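Sanctions and seizures: what the freezing orders got us
Notes for Waraporn Sukprasert, Saturday, October 21, 2023

Slide 1. Open with the claim
The ministry says the Catitz network is "dismantled". Pause there. Ask who checked. The charge sheet names 13 people, and only two have been before a judge.

Slide 2. Where the money went
Medeck bought grain on paper and sold it to Skenov at triple the price. Same director, same letterbox. Prosecutors call this laundering. Fine, but the bank records they rely on stop in December, and I'd like to know why.

Don't read out the account list. Offer copies at the end.
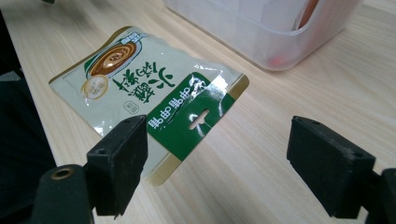
Slide 3. The frozen assets
79 accounts frozen, 10 with any real balance. Say the numbers slowly — people will want to write them down. The press release gave only the first one.

Slide 4. Kristóf Tóth's objection
He argues that charges laid abroad still scare off lenders. Give him his due, then put up the Mészáros loan, signed 34 days after the indictment. Didn't scare that lender.

Slide 5. Questions
If someone asks about extradition, there's no treaty. Keep it short and go to the next hand.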